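**From:** Eulalia Alarcón
**To:** verstead-sewing list
**Date:** Feb 23, 2021
**Subject:** Re: Shopping bags from old fabric, lining or no lining?

Po-yen Yau wrote:

> I have a stack of cotton remnants from my aunt and want to turn them into
> shopping bags. Most of it is thin, the kind of thing you would use for
> pillowcases. Two questions. Do I need to line them? And what do people use
> for straps? The last bag I made had straps from the same fabric and they
> stretched into strings after a month of carrying milk and potatoes. I would
> like these to fold small enough to go in a coat pocket, so I don't want to
> add a lot of bulk.
>
> Also, is it worth washing the fabric first if it has been in a closet for
> years?
>
> Po-yen

Hi Po-yen,

Wash it first, on the warmest setting you expect the bags to see later. Old cotton that was never washed can shrink quite a bit, and it will shrink more in one direction than the other. If you sew first, the side seams pucker and the straps end up different lengths. Iron it while it is still a little damp.

On lining, I would skip it for anything you want in a coat pocket. A lined bag in pillowcase cotton is nicer to look at inside, but it folds to twice the thickness and takes longer to dry. What I do is French seams on the sides and bottom. Sew wrong sides together at a quarter inch, trim to an eighth, turn, press, and sew again at a quarter inch. The raw edges are closed up inside and you have two lines of stitching holding the weight.

If a piece is so thin that you can read through it, use it double and treat the two layers as one. Ya-wen Man posted about this last June and she quilted hers with a few straight lines so the layers would not shift. I tried it without the quilting and the layers did shift, mostly at the bottom corners.

Straps are where I would spend money. Cotton webbing, one inch wide, is fine for a bag that carries bread and greens. For milk and potatoes I prefer polypropylene or polyester webbing, which stretches less when it is loaded. Seal the cut ends with a lighter, carefully, or zigzag over them. Don't do the lighter part with cotton.

How you attach them matters more than what they are made of. Fold the top hem down an inch and a half, tuck the strap end under the hem, and sew a box with an X through it. Then fold the strap up and sew a second box near the top edge. On thin fabric put a scrap of something heavier behind the box. Old jeans are good for this. Most of my failures have been the fabric tearing next to the stitching, with the strap itself in fine shape.

For color, I like a strap that has nothing to do with the bag. It is easier to find in a pile of other bags and it saves trying to match. Blue print with an orange-red strap is a combination I keep coming back to:

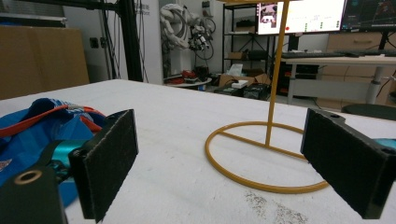

*Photo: Tien-fu Tu*

Small prints are also forgiving if your top stitching wanders, and they hide creases, so you can stuff the bag in a pocket without folding it.

Thread: all-purpose polyester, size 80 or 90 needle, and a slightly longer stitch than usual through the webbing. If your machine stalls on the boxes, turn the wheel by hand for the first few stitches.

King-fai Fung asked me off list about boxed bottoms. For a bag this light I would box the corners by 2 inches at most. Any more and the bag gets wide and shallow, and things roll out of it in the car.

I can send my cutting measurements if they would help. They are in pencil on the back of an envelope, so give me a day or two to write them out properly.

Eulalia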